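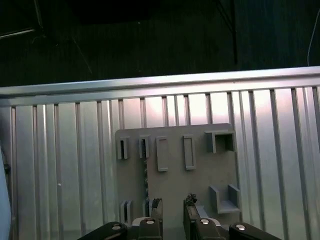

Furomville: Frequently Asked Questions
Last updated 2024-10-31

Versions and running time

How many versions of Furomville are there?
Two. The series version has five episodes and runs 288 minutes in total, end credits included. The feature version is a single film cut from the same footage, with a shorter middle section and a different final scene. Both were edited under the supervision of the director, Kekeli Frimpong, and both are considered finished work. Neither is labeled "director's cut" in any territory. Listings that use the phrase are in error.

Which version was shown at festivals?
The feature version. The series has been screened in a theater once, in May, in one sitting with two intermissions. The print shown that day had temporary titles on the fourth episode. The titles were replaced before streaming release and the picture was not changed.

What is missing from the feature version?
The ferry strike, most of the subplot involving the radio station, and the second trial. The first trial is intact. Two scenes in the feature do not appear in the series: the conversation in the pharmacy and the long shot of the road that opens the film.

Does the episode order matter?
Yes. The episodes are continuous and are not recapped. The third episode takes place before the second, and this is intended. Some early viewers reported it as a playback fault. If your player shows the episode numbers in sequence, nothing is wrong.

Why does my copy show a different running time?
Broadcast copies made at 25 frames per second run slightly faster than the 24 frame master. Some services also leave the end credits out of the listed time. No scenes have been removed from either.
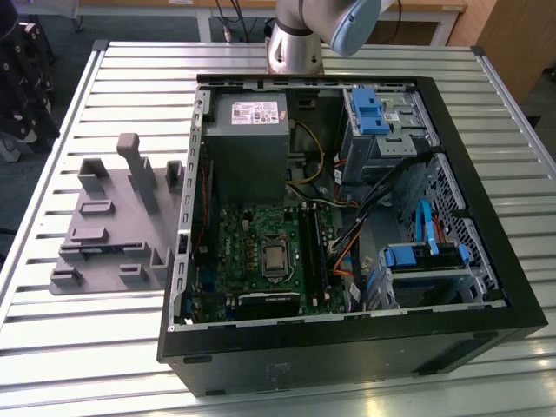

Page 2 of 5

Story and sources

Is Furomville based on a true story?
No. The town, the cannery and the court case are fiction. The screenplay by Lamisi Dankwa uses the form of a true-crime drama, including dates on screen and interviews with older versions of the characters, and this has led to some confusion. The interviews are scripted and performed by actors. The text cards at the end of the fifth episode are also part of the fiction.

Is there a book?
There is no source novel. The shooting script of the feature version has been published by Akolgo with an introduction by Dankwa. It contains the radio station scenes in an appendix. The series scripts have not been published and there is no plan to do so at present.

Are the newspaper clippings readable?
Yes, if paused. The front pages were written in full for the production, apart from the classified ads, which repeat. The dates on the clippings agree with the on-screen dates in every episode except the first, where the harbor fire is reported a day early. This is a prop error. It was noticed after the scene had been graded and was left in.

Who is the man at the window in the last episode?
The production has not commented on this. The role is credited as "Tenant" and the same actor is credited as "Clerk" in the first episode. Whether these are one character is left open by the script.

Where to watch

Where can I stream the series?
The series version is available on Skorkley in all regions where the service operates. The feature version is not on Skorkley. It is handled by Nomau, which licenses it to theaters, film societies and schools, and sells the disc.

Do I need a particular subscription tier?
Any tier will play the series. The high dynamic range version and the surround mix are limited to the upper tier. On the lower tier the sound is folded down to stereo from the same mix, and dialogue in the market scenes can be hard to follow. Turning off any "night mode" or volume leveling on the television usually helps.

What subtitles are included?
The streaming version has 15 subtitle tracks. The disc has English subtitles for the deaf and hard of hearing, plus French and Spanish. Lines spoken in languages other than the main one are subtitled on the picture itself and cannot be switched off. Where the script leaves a line untranslated, the subtitle reads only with the name of the language.
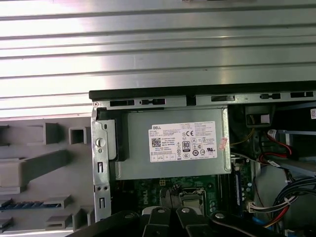 Inside of the front bezel, computer case open.

Disc release

What is on the disc?
The feature version, a commentary by Frimpong and the editor, nine minutes of deleted scenes without commentary, and the trailer. The commentary was recorded in one session and there is a gap of four minutes in the second half where nothing is said. This is present on the master and is not a defect. The series is not included.

Is the disc region coded?
No. The feature is presented in 1.66:1. On a widescreen television there should be narrow black bars at the left and right. If the bars are absent, the television is cropping or stretching the picture - check for a setting called zoom, overscan or full.

My disc stops at the layer change. What should I do?
A pause of less than a second is normal. If playback stops completely, update the player first. If the fault remains, send Nomau the code printed on the inner ring of the disc and it will be exchanged. Proof of purchase is needed only for discs bought second hand.

Screenings and clips

How do I book the feature for a screening?
Write to the Nomau bookings desk with the venue, the number of seats, whether tickets will be sold, and the format required. It is supplied as a DCP on a drive or as a download. Keys are issued for a window of five days and are tied to one server. If the server is changed, a new key must be requested, and same-day requests cannot be promised.

May I use a clip in a review or lecture?
Clips from the press kit may be used without asking, with the credit line supplied. Other footage needs written permission. Stills taken from the stream are not a substitute for the press stills, which are graded separately.

Will there be a second season?
No. Frimpong and Dankwa are working on another project, unrelated to Furomville, and no title has been given for it.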